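Grarkevetti Tabletop, home licence: what you get for your money

Posted Nov 20, 2018

Filed under: Software, Robotics

I have been using the Tabletop package from Grarkevetti since February, on my own desktop computer, in the evenings after work. It is a simulator for two-armed robots with hands. You choose a table, you choose the things on it, you load the arms, and then you write or record the movements. I paid for it myself, and I also tried Loda before it, so I will compare them where I can.

First the installation. The download comes from a reseller called Paquette, and you receive a licence key by e-mail. My key did not work the first evening. I wrote to the support and got a new one the next day, with a polite message. After that the program installed without trouble, but the manual is still the one for the previous version and some of the menus have different names now. "Scene settings" in the manual is "Stage" in the program. I lost an hour on this.

The library has 2982 objects in the catalogue. It sounds like a lot, and for the kitchen it is good. There are plates, bowls, cloths, vegetables and fruit, and most of them have a sensible weight already filled in. For the workshop it is much weaker. I wanted a simple clamp and had to model it in another program. The import function accepted my file at the second try, after I changed the units from inches to millimetres.

I like the surfaces very much. The marble has fine grey veins and does not look like a repeated tile, and you can put it over a wood-grain floor so the edge of the table is easy to judge. The colours of the objects are clear too. When you are checking a grasp late in the evening, a dark purple object in a black hand is not the easiest thing to look at, so I would be happy if the colour of the hands could be changed. In the home licence it cannot.

Now the hands, which are the reason to buy it. Each finger moves separately, and the contact is calculated for the palm as well. With Loda I had two-finger grippers only, and anything round was rolling away from me. With Grarkevetti I can close the fingers over a rounded vegetable and turn the wrist, and in most of my tests the object stays where it should. Small objects are more difficult. They like to slip between the fingers, and sometimes the thumb passes a little bit through them, which looks strange and spoils the force readings.

For practice I mostly use a simple layout, with one arm doing the grasp above a placemat and the other one held free with its fingers up. The white plate stays far enough away that I do not hit it with the knuckles.

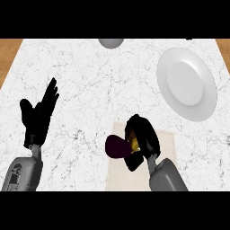
Lurivham wrote to me after I put a short version of these notes on the forum: the slipping is much better if you lower the time step and raise the friction of the fingertips only, leaving the palm as it is. The price of this is speed, and on an older computer the program may run slower than real time.

I tried these settings for a week. The small objects do stay better in the hand, I agree with that. On my machine the display dropped from 60 frames per second to 9, so I now use the fine setting only for the last check and the normal one for all the rest. It would be useful to have a button to switch between them. At the moment you must go through Stage, then Physics, then Advanced, and you must restart the run.

The cloth is a disappointment. A placemat is treated as a flat, stiff thing, and if you catch its edge it moves like a piece of cardboard. The product page says "soft materials", but in the home licence this means only how it looks. The real cloth calculation is in the professional licence, and I think the page should say so clearly.

Recording is simple. You can move the arms with the mouse or with a game controller, and 2 arms can be recorded one after the other and then played together. Saving is reliable and I have never lost a file. The export to video puts black bands on the top and the bottom if your window has another shape, and I did not find where to turn this off.

I give it four stars out of five. If you want to practise grasping with full hands at home, I would choose it over Loda without thinking long. If your work is with towels or clothes, ask Paquette for the trial of the professional licence first, and try it with your own objects before you pay. My licence is up for renewal in February and I plan to keep it for another year.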